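Lurkanow: simulated two-arm tidying, data card

Lurkanow holds 1,268 simulated episodes of two robot arms clearing stationery off a board. We made it to find out whether a policy trained only on rendered scenes notices when the lighting changes. It notices. It sulks.
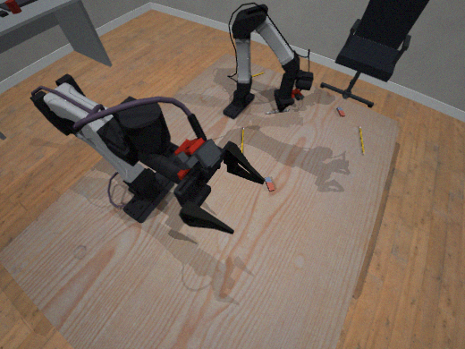
Shadow randomisation is the one thing we vary on purpose. Each episode draws a new light position and strength; textures and camera stay put. With a low light the near arm throws a dark copy of its own gripper fingers across the plywood, and the baseline policy, Lema, treats such shapes as things to steer round. Pencils it copes with. Erasers are small, pinkish and on pinkish board, so expect misses.

Results: on held-out lighting, Lema trained with fixed shadows finished 34 per cent of episodes. Training with random ones added around 20 points.

Known problems
Version 2 renamed the joint fields. Old loaders will run happily and be wrong.
The Prullthorpe split has no eraser labels. Don't score on it.
Real-arm trials at Wutcombe are not included.

Questions and corrections to Yupin Chareonsuk, preferably before Friday's rebuild.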